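Notebook, match data bench
May 16, 2023

Picking up from the last entry, which stopped halfway through the shot table. Coffee on page 14 of the paper copy, sorry, the numbers underneath are all in the spreadsheet anyway.

Job this week: redo the goals model for Vastari before the end of season review. They want to know why the run from November on looked so bad when the play looked OK. One win in nine. Coach's people say bad luck, supporters' forum says bad striker, board says nothing and asks for a chart.

Data. Full league file from Prerkura, this season plus last. 1415 shots for Vastari and the other clubs in the bottom half, after cleaning. 387 of those have no freeze frame (where defenders and keeper stood), so they go in the simple model only. Did not drop them. Dropped them last time and the whole away record went funny, because two of the grounds hardly ever send frames.

Headers: still tagged wrong in the early rounds. A header off a corner and a header off a cross come in under one code. Split by hand using the event before. Tedious. Took most of the morning. If anyone else touches this file, the split is in column R, don't sort without selecting everything.

Penalties out. Own goals out. Direct free kicks kept but flagged.

First run, simple model (distance, angle, foot or head, open play or set piece). Vastari come out scoring less than expected in seven of the nine. Fine, we knew that. What I did not expect is how little of it is the striker. His chances are poor ones. Long way out, tight angle, and he is taking them early, first touch a lot of the time. The misses that hurt are from midfielders arriving late at the back post. Good positions, nothing to show for it.

Second run, with frames. Gap gets smaller. So some of those back post chances had a body in the way that the simple model can't see. Makes sense if you watch the Campos game, second half, there are three in a row like that, defender on the line for one of them.

Watched the Campos game again. Notes:
- lost 2-1, could easily have been a draw
- both goals against from the left, same gap behind the full back
- press goes well until the hour and then just stops, subs come too late
- their keeper starts very deep, our model gives no credit for that either way
- the disallowed one is onside for me but the angle is terrible, leave it

Watched Tromeo away as well. Awful game. Wind. Long balls from both sides, hardly a pass on the ground after the break. I would be inclined to leave it out of any style chart and keep it in the results chart, and say so in the footnote. Ball tracking on that one jumps all over the place, I think the wind moved the camera mast.

Things to fix in the code:
- keeper position is read in as text for some matches, silent zero, very bad. Fixed for the ones I found. Need a check at load.
- added time minutes. 45+3 gets turned into 48 and then lands in the second half. Moved four shots to the wrong half before I noticed.
- pitch length. Two grounds are shorter and the file scales everything to the same pitch, so distances are a bit off there. Probably doesnt matter. Write it down anyway.
- rebounds. Two shots in one second should not both count in full. Using the "at least one goes in" sum for now.

Ran the resampling with 3000 draws. Tried fewer first and the edges of the band wobbled every time I hit run, which looks bad in a meeting. With 3000 it sits still. Slow on the old laptop, ran it over lunch.

What the band says: a run that poor, from those chances, is unlucky but well inside what can happen to an ordinary team. I want to put that on the chart in words, since the last one got read as "the analysts say we were robbed". We don't say that. We say chances were average and finishing was below average and nine games is short.

Defending side, started only. Shots against are steady all season. Goals against go up after November. Keeper change falls right in that stretch, so everyone will want to blame him. Too few shots on target to say. Would rather not put his name on any plot at all. Label it by round.

Set pieces: seperate sheet. Vastari are good at corners, better than I had in my head. Short ones especially. The second ball at the edge of the box is where it comes from. Worth a page of its own for the coaches, they will like that one, it is something they can train.

Side question from the board, whether this is the worst winless run the club has had. No. Club yearbook has a longer one in 1970, the relegation season. No shot data obviously, only scores and scorers, and the scorers are wrong in at least one place (same man down for a goal in a match he was suspended for). Answered by email, short.

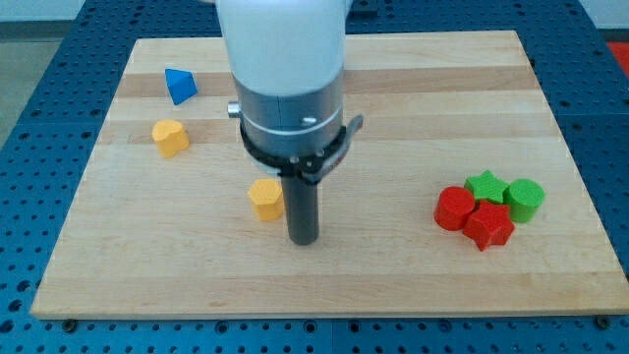
Striped maple board on the blue perforated table, white and gray arm above.

Afternoon. Reran everything clean from the raw file to be sure. Same answer to two decimals apart from one match, traced to the added time thing. Good.

Tried the version with pressure (nearest defender distance) as its own term. Helps a little on foot shots, makes headers worse. Headers need their own model I think, always did. Parked.

Tried splitting by game state too. When Vastari are behind they shoot a lot more and from worse places. Everybody does. But they were behind early in most of these, so it piles up. One line in the report, maybe the most useful line: score first and the shot map looks like a different team. Check this against last season before putting it in writing, could be noise.

Charts for the review, what I have so far:
1. rolling goals and expected goals, five match window, with the band
2. shot map for the run, dots sized by chance quality, no player names
3. corners page
4. table of the nine matches, one line each

Color on chart 1 is still bad when printed gray. Change the dashed line to dots or make it thicker. The board prints everything.

Asked Prerkura for the missing frames, form sent, no reply yet. Last time it took them two weeks. If they turn up, rerun the second model only, the first one doesn't use them.

Next:
- load check for keeper position (do this first!!)
- last season, same game state split
- ask the coaches what they call the back post run so the labels match
- caption for the Tromeo footnote
- back up column R somewhere safe
- headers model, if there is time, there wont be

Left the run log in the shared folder under the season name, second tab. First tab is the old one with the double counted rebounds, dont quote from it.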